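Handing card removal to the arm: how we set up the Midholm bench

We strip old office desktops at Midholm, and until January every expansion card came out by hand. Now the arm does most of the pulling, and I love it! My thumbs do too. If your shop is about to make the same change, try it in this order.

Start with the people. Marijke Smits had pulled cards for years, and she knew which brackets stick and which latches snap. We sat her next to the programmer for 19 shifts and wrote down everything she said. Best money we spent.

Next, prepare the case. Power cord off, side panel off, case flat on its side, bracket screw out. Release the slot latch if there is one, and check that no cable is still clipped to the card.

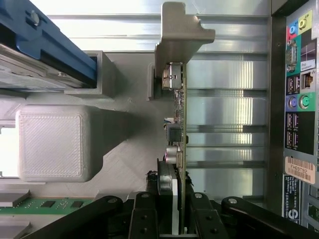
Set the grip force low and work up. Teach the approach straight down over the card's edge, close the fingers, then lift in small steps with a pause between them. If the force reading jumps, have the arm let go and call a person. Keep 60 scrap cards for practice (you'll bend a few, it's fine).

Then change the job sheet. Ours used to say "remover". Lensa Mekonnen now runs two benches, handles the stuck ones herself and edits the lift routine when a new model comes in. She asked for that training, so put it in paid hours from the first week.

Keep a hand-pull bench open for anyone who wants a turn at it.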